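About Pluven

Pluven is a small recipe site and a slightly larger cookery school, run from two rooms above a chemist's in Gralton. We teach people to make dinner. We have been asked over the years to teach mindfulness, wine and confidence, and have said no to all three, although there is sometimes wine.

Apolinar Villaseñor started the site as a place to keep his aunt's bean recipes, which until then had lived on the backs of envelopes. He posted one a week to an audience of his aunt. Then a recipe for black beans with burnt onion got passed round, strangers began writing in to argue about soaking, and he found he rather liked the arguing. The school came later, when Aurelio Esquivel offered to show a handful of the strangers how to do the onion properly. He still does. It takes most of an evening and the smoke alarm has its own hook in the corridor.

There are now 1,061 recipes on the site, of which 463 involve beans in some form. We are aware of this. Every November we promise a month without them, and every November somebody slips a chickpea in.

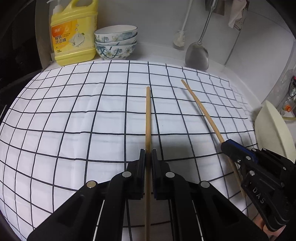
Nyanda wrote to us that the recipes were fine but the stories before them went on a bit, and could she please have the quantities before the childhood. She had a point. Quantities now come first on every page, and the childhood is at the bottom for those who want it. Apolinar took this quite well after a fortnight.

Classes are for 20 people at most, because that is how many aprons we own. You need no experience. You do need shoes that cover your toes and a box to take your leftovers home in. Most of our regulars come for the Trurnevis Supper, a long, loud evening of stews named after the street where Aurelio burnt his first one. Vegetarians are well looked after (see beans, above).

Each recipe is cooked 2 times before it goes up, once by whoever wrote it and once by whoever likes them least that week. If it fails for you all the same, write and tell us what happened. We answer every letter, usually with a question about your oven.

Page last updated December 20, 2020. Classes are listed under Bookings, and gift vouchers can be collected from the chemist's downstairs during shop hours.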